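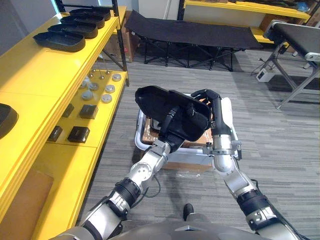 Setting up a yellow parts shelf for shoe-shaped trays

I love this job! Give me a long two-level shelf and a pile of shoe-shaped trays and I'm happy until lunch. We settled on this layout at Jondberg in August, and it has held up through 1502 trays so far.

Start with the top level. Lay the first tray flat at the far end, open side up, then set the next one so it overlaps the rim a little, and keep coming toward yourself like shingles on a roof. Keep all the toes pointing the same way. Small parts go on the lower level in loose rows, where you can get at them without reaching over a tray.
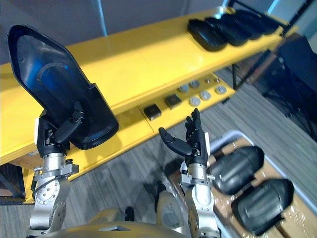 Hywel Howells wrote in to say he does it the other way, small parts up top, and that he kept knocking them off with the heel of the tray. Swap them over, Hywel, you'll be so pleased!

Next, pick up a tray and tilt it toward the light. Run your eye along the rim first, then the hollow. Clear plastic pieces need a slower look, and I like to turn them a bit at a time

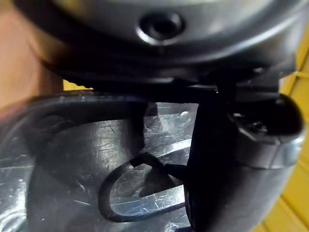 because fine scratches only show up when the light hits them sideways. Scuffs are fine for practice pieces (ours are covered in them). A cracked edge means it goes in the reject box.

Now bring your crate in close, with a cardboard box inside if you want a divider, and move the trays across from the near end of the row. Lift each one by the toe, stand it up for a second, get your other hand under the rim, and over it goes. 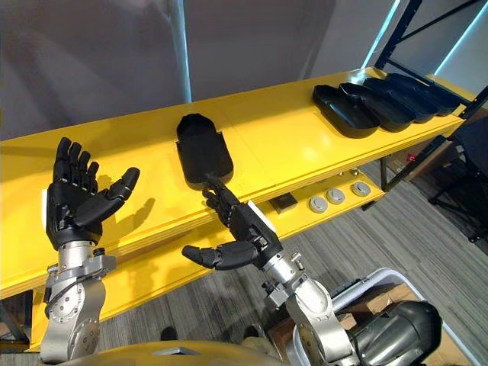 Doesn't standing it up scratch the heel? asks Žydrūnas Pärn. Mine have been fine on a clean shelf, Žydrūnas, but do wipe off any grit before you start. A damp cloth is plenty, and the yellow looks great afterward!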